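Seven hours on the night train to Undton and I'd do it again tomorrow! Mateja Vidmar talked me into it back in March – she swears by the top bunk – and I finally booked for the fall. Tickets were 39 each, and the dining car closes early, so pack your own food.

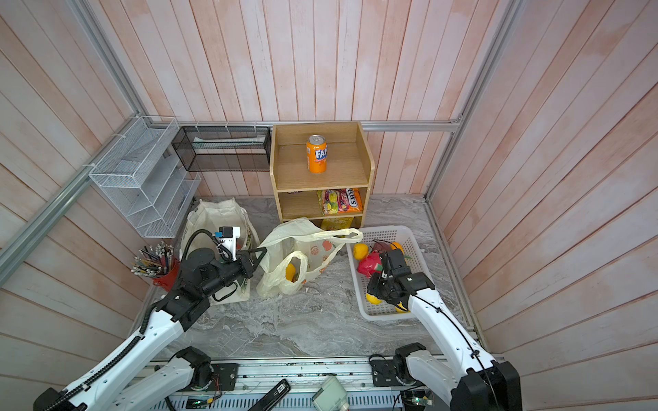
The best part is waking up somewhere past Tremwood with the hills going by and no idea what time it is. I stood in the corridor in my socks for a whole hour, just grinning at rivers.
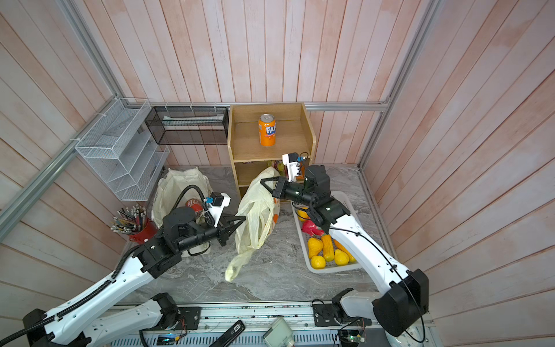

Bring less than you think, because the bunks have one tiny hook and a net. My whole kit now goes into a thin see-through bag, pale yellow like the one in the photo, so I can find my toothbrush in the dark. Earplugs go in my pocket.

Next up is the Plirano line, all 300 miles of it, and I've already picked my bunk.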